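Zarnora's Hryhorii Sirko on recording the second album in a grain store, and why it took two drummers 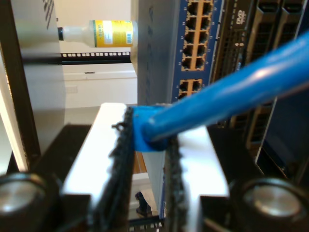
Zarnora spent most of last winter finishing their second album, Utetia, which comes out in October through Sarnalano. The black/doom four-piece recorded it in a disused grain store outside the town where guitarist and vocalist Hryhorii Sirko grew up. He spoke to us by phone one morning between shifts at his day job.

"We had the songs for two years," Sirko says. "The debut was written in rehearsal, everybody in the room. This one I wrote at home at night with a cheap guitar and no amp, because my kids were asleep. So the riffs are slower. You hear every string when you play that way."

The album has six tracks. The longest, "Myklebust," runs past 14 minutes and takes its title from the Norwegian ship burial. Sirko read about it in a library book and went back to it several times while writing.

"They burned the ship and put the earth over it," he says. "I liked that somebody built a thing that big and then set fire to it. The lyrics follow one man who worked on the hull. He is old when it burns. There are no battles in it, I'm sorry if people want battles."

Another song, "1381," deals with the peasants' revolt in England. It is the shortest on the record and the only one played fast from beginning to end. Sirko says it was nearly left off.

"Our bass player didn't think it fit. He was probably right at the time. Then we moved it to fourth, after the long one, and he stopped complaining."

The grain store was chosen for its sound. The band had booked four days in a regular studio and used two of them before giving up on the drums, which Sirko describes as "clean and dead." They moved the kit into the store and put two microphones at the far end of the building, well away from the drummer. Most of the reverb on the finished album comes from those two.

The cold was a problem. Guitars went out of tune between takes, and the band's original drummer left after the first week with a bad shoulder. A friend from another local band learned the remaining songs in nine days.

"You can hear it if you know," Sirko says. "Tracks one, two and five are the first guy. He hits harder. The new guy is more even, he sits back a little. I was worried about that and then I listened in the car and forgot to notice."

He has since joined full time.

Vocals were recorded last, in Sirko's kitchen. He sings in a lower register than he did on the debut and uses clean voice on two songs, something the band hadn't tried before. He expects some complaints.

"We sold around 400 copies of the first one, and I think I've talked to half of those people. They'll tell me. One of them already wrote to ask if there is a keyboard. There is a keyboard. It's on one song and it's quiet."

Utetia will be pressed in an edition of 200 on black vinyl, with a cassette to follow. Sirko would like to play the whole album live at least once, in the same grain store if the owner agrees. He had not asked yet when we spoke.

"It needs a generator," he says. "And a toilet. I'll call him after the harvest."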